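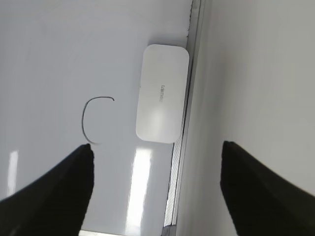
Teaching the arm to pick up a cable (day 2)

So I'm back at the cable thing! Yesterday went to bolting down the arm and arguing with Junhao about where the wrist camera should sit, and today I finally got to drive. The setup is the usual one: I hold the leader arm, the follower copies me, and every run gets saved as one demo. The plan was 30 demos of the same job, which is to pinch the thin black cable and bring it over to the little white box.

I got 7 good ones before lunch. Seven!

The cable is so much harder than the blocks were. It's skinny, it lies flat, and if you come down a hair too high the fingers close on nothing (I did that a lot). If you come down too low they scrape the table, and Xuelian yells from the other room. What helped was slowing way down for the last bit and going for the curve of the C, well away from the hooked end.

The other headache is glare. White box, shiny white table, ceiling lights bouncing off both... from the wrist view the lower half of the box's top washes out in the glare. I'm going to try a run with half the lights off and see if the policy likes it any better. Golshifteh thinks we should leave the lights alone and just record more, and she's usually right about this stuff, so maybe I'll do both.

Also, my thumb hurts. The trigger on the leader arm is stiff, and after 6 tries in a row I start letting go early, so those runs went in the trash. Pravesh says he has a softer spring somewhere in his desk. More tomorrow if he finds it.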